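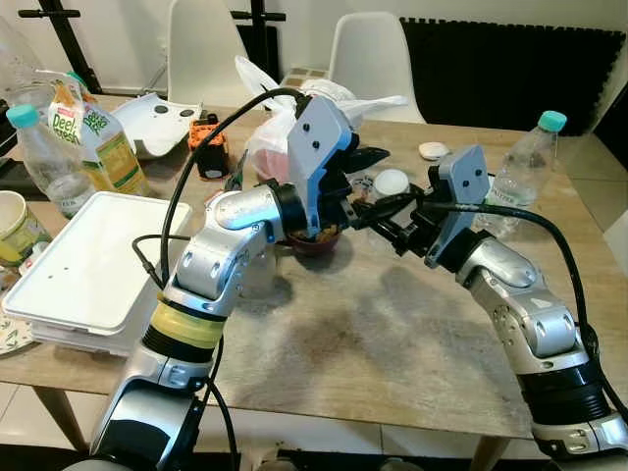
Getting a Tired Wooden Table Back Into Shape (and Keeping It Clear)

Posted Mar 16, 2019

I have a soft spot for old wooden tables. Ours came with the house, which was built in 1938, and I like to think the table has been here nearly as long, though the man who sold us the place only shrugged when I asked. It's pale, it's stained, it has worn patches where people have leaned their elbows for years, and everything in the house ends up on it sooner or later. Water bottles. Juice cartons. Plastic bags from the store with one thing still in them. The little gadget you put down "for a second" in the fall and find again in June.

A few of you wrote in after my post on cutting boards to ask what I do about the table, so I've put it all together. Some of it I got from my mother, some from a neighbor, and a good part I learned by wrecking things.

Clear it from the back

I used to start with whatever was right in front of me, and I'd get the front half of the table nice and empty and then run out of steam. The back edge and the far corner stayed the way they were for weeks. Now I start at the back, where the stuff has been sitting longest, and work toward myself. You'd be amazed how fast it goes! The things near you are the things you're using, so they nearly put themselves away. The things in the back corner are the ones that need a decision.

Drinks go first. Any bottle or carton that's been standing there gets picked up, shaken, and either finished, put in the fridge or poured out. A juice carton is the worst thing you can leave on bare wood, by the way. The bottom seam gets soft, you don't notice, and by the time you move it there's a sticky square that has gone right into the grain. If a carton has to live on the table during breakfast, stand it on a saucer.

Plastic bags next. Look inside every one of them before you ball it up. I once threw out a perfectly good pound of plums because the bag was "just a bag." And don't leave a bag with printing on it lying flat on the wood in a sunny spot – the ink can come off and it is a pain to get out.

Then there are the odd parts. You know the ones I mean, the plastic cover that belongs to something, the small box-shaped whatsit. I keep a shoebox for these in the hall closet. If I know what it goes with, it goes back to that thing right away, and if I don't, it goes in the shoebox. When the box is full I sit down with my husband and we go through it together, and he always knows what at least one of them is.

Bowls of food

We eat a lot of snacks at this table, and I've gotten fussy about bowls. A small bowl with a smooth foot is fine. A bowl with a rough, unglazed ring on the bottom will scratch every time somebody drags it across to their side, and somebody always does. Run your thumb around the bottom. If it feels like sandpaper, rub the ring with a bit of fine sandpaper (the really fine stuff, I use 2000 grit and wet it first) until it feels smooth, then wash the bowl well. It takes a couple of minutes and I've done every bowl in my cabinet now.

Dark bowls are nice on pale wood, I think, and they hide stains from things like turmeric or tea. Light bowls show you when they need washing. I own both and can't tell you which is better.

If you're serving something oily or with a lot of yellow in it, put a cloth or a mat down. My neighbor Manikandan Pillai lent me his mother's trick for turmeric spots, and it has saved me more than once: wipe up what you can, make a paste of baking soda and a little water, leave it on for ten minutes, wipe it off and then let the sun get to that part of the table for an afternoon. The sun does most of the job. He pulls his whole table out into the yard for it. I can't lift ours, so I just open the blinds.

Cleaning the wood

For everyday wiping I use a soft cloth, warm water and one drop of dish soap. One! Wring the cloth until you can't get another drip out of it. Wipe along the grain, then go over it again with a dry towel. Don't spray anything straight onto the table, it pools in the low spots and those are exactly the spots where the finish is already gone.

I stopped using the all-purpose cleaner from under the sink a few years ago. It made the table look dull and kind of gray, and there was a tacky feeling that never went away until I wiped the whole thing down with 2 tablespoons of white vinegar in a quart of water. That came off on the rag as brown goo. I did it twice and then dried it well. (Test in a corner first, please. If your table has a wax finish, vinegar can cloud it.)

For crumbs stuck in a crack or between the boards, an old toothbrush works, or a wooden skewer dragged along the gap. Never a knife. I have a lovely long scratch from the time I used a knife.

Stains

White rings are moisture caught in the finish. Lay a dry cotton dishtowel over the ring, set the iron on low with no steam, and press for a few seconds at a time, lifting to look. Mine usually fade by the third or fourth press. If they don't, a dab of plain mayonnaise left on overnight is worth trying. I know how that sounds.

Dark stains are another story. Those have gone down into the wood itself, and no amount of rubbing is going to lift them. You can sand and refinish, or you can do what I do and leave them. Our table has several and I know where maybe half of them came from. One is from a plant pot. One is from a pan that my sister swears she did not put there.

Worn patches

This is what people ask me about the most. A patch where the finish has rubbed away will soak up anything you spill, so it gets darker and dirtier faster than the rest. What I do:

Wash the patch with the soapy cloth and let it dry overnight.
Sand it lightly by hand, going with the grain, until it stops feeling fuzzy.
Wipe off the dust with a barely damp cloth and let it dry again.
Rub in a thin coat of food-safe mineral oil with an old T-shirt.
Wait 4 hours, wipe off whatever hasn't soaked in, and do it again if it still looks thirsty.

It won't match the rest perfectly. On ours the oiled parts are a bit warmer in color, and after a month or so I stop seeing it. One thing to know is that oil won't do anything on top of varnish that's still sound, it'll just sit there and be greasy, so keep it to the bare wood.

Dry your oily rags flat outdoors if you ever switch to linseed or tung oil. Those can heat up by themselves when they're bunched in the trash, and I mean hot enough to start a fire. Mineral oil doesn't do that, and that's the main reason I stick with it.

Keeping it clear after all that work

I've tried baskets and I've tried rules. Baskets fill up, and the rules lasted until the next grocery run. What has worked best for us is giving the table one job at a time. If we're eating, it's for eating. If somebody wants to fix something on it, they put down the old bath mat from the laundry room, work on that, and carry the mat away with everything on it when they're done, screws and all. The mat saves the wood too.

I also wipe the table every night before I turn off the kitchen light. You can't wipe a table with stuff on it, so the stuff has to go somewhere, even if that's only the counter – and from the counter it's two steps to the cabinet.

Next time I'm doing chairs, the wobbly kind. If you have a way of fixing a loose rung without taking the whole chair apart, leave it in the comments, my glue bottle and I would love to hear it.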